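Ticket: Kekano steam station, no steam, spits water on pleats
Status: open, waiting on parts
Site: Ukberg alterations counter

Problem as reported
Iron heats up fine, light goes green, press the trigger and get a cough of water then nothing. Left brown drips on a customer's skirt (washed out, thank god). Worst on pleats where you need short bursts. Started in July after the tank got refilled from the back sink instead of the jug.

Tried so far

1. Emptied the tank, refilled with bottled water. No change.

2. Checked the hose for kinks. There was one behind the table leg, straightened it. Slightly better for 5 minutes then same thing.

3. Turned steam down to lowest. Still drips. Turned it up to max, waited for green light twice, drips less but only 4 or 5 good bursts before it quits.

4. Ran Plindero descaler, one 25 ml sachet in 400 ml water, left to sit over lunch, flushed through into a bucket. Lots of white flakes came out. Did it again, fewer flakes. Steam came back for almost 25 minutes, then the cough again.

5. Test cloth. Don't use customer stuff for this!! White and pleated is best, any brown shows up right away and you can see if the folds hold.
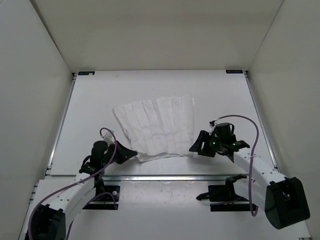
6. Swapped in the hose from the old Wegener unit. Connector looks the same but isnt, leaks at the collar. Put the original back.

7. Took off the soleplate cover. Vents at the tip clear, back row blocked solid. Picked out what I could with a wooden toothpick. No metal pins please, the last one scratched the plate.

Where it stands
Pump sounds OK, steady hum. My guess is more scale sitting in the valve and letting water past before it turns to steam. New valve and seal kit ordered from Kekano parts desk, no ship date yet.

Until then
Use the dry iron and a damp press cloth for pleats. Baste the folds first, press, let them cool flat before moving. Slower, but no spots.
Jug water only. Label for the sink tap still needs makeing.

Update, 3:40 pm
Parts desk wants the serial number off the bottom of the base. Tank has to be empty before you tip it. Will send tonight after close.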